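Robot club, the week everything got sticky

I promised an update on the arm and then didn't write one for ages, so you're getting it all in one go. Sorry! Get a coffee.

For anybody who missed the earlier posts, I help out with the after-school robotics club at Parnthorpe, and this term we're working on a pick and place project for the June open evening. The kids named the arm Tanner. I wasn't there for the vote and I've been told it's none of my business why. The idea is that a visitor points at something on the table, Tanner picks it up, carries it over to a tray and puts it down without dropping it, crushing it or flinging it at a parent. We had five kids signed up at the start and now we have six, because Lorenz's cousin came along once to wait for a ride and never left.

Most of April went on the boring stuff. Mounting, wiring, the emergency stop (which works great, we have tested it a LOT), and getting the wrist camera to talk to the laptop. The camera kept freezing after a few minutes and we blamed the cable, then the other cable, then the laptop. Oluwaseun Obi found it in the end. He'd been reading through the settings file while everybody else was eating chips, and the thing was set to save every single picture to a folder. There were 1,138 of them in there and the poor laptop had almost no space left. Deleting them was very satisfying.

After that we got to the fun part, which is grabbing things. Our old gripper had two hard flat fingers, and it was fine with blocks and terrible with anything else. Tennis balls popped out sideways. A paper cup got flattened and then it was still holding the cup, very proud of itself. So we switched to the soft fingers, the blue ones with all the little cells in them, and wow, what a difference. When they push on something they bend around it, so you don't have to be nearly as exact about where you close them.

You still have to be a bit exact though! Lorenz Reisinger made a spreadsheet called Clitis (no idea, don't ask me) where the kids write down every try: what the object was, how far the fingers closed, and whether it stayed put all the way to the tray. They're up to 336 tries. The blocks are boring now, they just work. The tennis ball is good. The banana is good if you get it in the middle. Bottles are what we've been stuck on, and bottles are on the list we handed in for the open evening, so we can't quietly forget about them.

The trouble with bottles is where to hold them. Grab too low and the whole thing tips forward on the way up. Go for the cap and there's hardly anything to hold on to. The kids argued about it for most of an afternoon, with drawings on the whiteboard, and decided to aim for the label and come in from both sides at the same height.

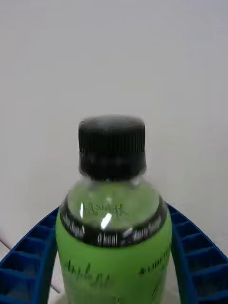
The other thing they worked out is that speed matters more than squeeze. If Tanner closes quickly, one finger usually touches first and gives the bottle a shove, and then you're chasing it across the table. Oluwaseun changed the program so the last bit of the closing goes really slowly, and he added a short wait before the lift. It feels like forever when you're standing there watching - I keep wanting to reach in and help - but the numbers in the spreadsheet got a lot better that same afternoon.

We did have one disaster, which is where the title comes from. Somebody's half-full soda went in as a test object with the cap barely on. It made it all the way to the tray and then Tanner set it down on the edge. I wiped that table three times and my sleeve still stuck to it when I was packing up.

Next up is the camera side, so the arm can find the bottle by itself and we can stop typing in positions by hand. Lorenz wants to train it on his own pictures and has already asked if he can have some of the ones we deleted. Oops. If anyone reading has the Cukurum starter kit and got the color detection going under bad classroom lights, please leave me a comment, I'd love to know what you did. Ours thinks the fire extinguisher sign is a tennis ball.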